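Notes for week three of Small Kitchens, the handout version. I've typed these up from my own scribbles, so forgive the jumps!

**Storing mugs: stack, shelf, hook or tree**

I asked you all to count your mugs before class and the winner was Tamara Savchuk with 26, in a kitchen with one wall cabinet. So we start with footprint. A stack of mugs looks thrifty, but you always want the one underneath, and rims chip against each other. A tree goes up where a stack goes up too — only every mug can be reached on its own.

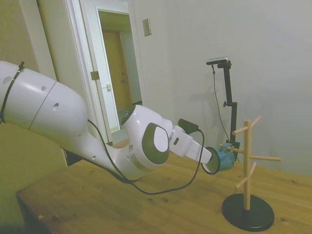
Now, loading order. I fill the low pegs first and then work upward, swapping sides as I go (left, right, left), so the post never gets lopsided. Heavy stoneware goes low. My old Storkasar mug weighs nearly 500 grams empty, and on a top peg it makes the whole thing lean in a way I don't enjoy.

Check your handles too. A peg has to go through the handle with room to spare, and little espresso-style handles often won't take a fat peg. Bring one awkward mug next time and we'll try it on the Midine tree and the Stetsiuk one.

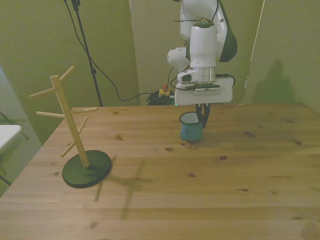 *Fig. 2. Small teal mug and a five-peg tree with a round base.*

Enamel is light, so it can go up high, but look over the rim for chips before you hang it.

**For next time:** measure your counter depth, and the gap under your cabinets (mine is 48 cm). Read the Mendthorpe pages on drying racks, and skip the part on dishwashers.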